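Prurnel Bench Cell - Setup and Care

The Prurnel is a table, an arm and a gripper, sold together so that you can stop blaming the other supplier. It ships with a matching simulation, Clornow, and we strongly suggest you crash that one first.

Setting up

Bolt the mounting plate down at all its bolt points. Yes, all of them. Three bolts and good intentions will hold until the first fast move, and then you get to teach every position again. Level the table before the arm goes on, as afterward you'll need a second person and more patience.

Build your layout in Clornow with the gripper pointing straight down and the parts set out where you mean to pick them. Leave a gap between neighboring parts wide enough for a finger.

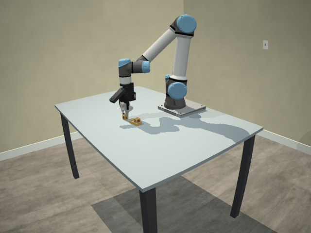 Run the whole cycle at low speed before sending it to the real arm. Hamish Waaka in support recommends 200 clean cycles. He also takes the calls from people who ran 2.

Looking after it

Wipe the fingertips at the end of each shift. Check the plate bolts every 7 days for the first month, then monthly. The round joint caps come off for inspection only - there is nothing under them that improves with poking.

If the gripper starts landing off target, check the plate before you touch the calibration. It's usually the plate.

Spares

Fingertip set, order code 636. Joint caps are sold singly, in any color you like provided it's light blue. Orders go through Kirsty Skinner at our Bundamau workshop, mornings only.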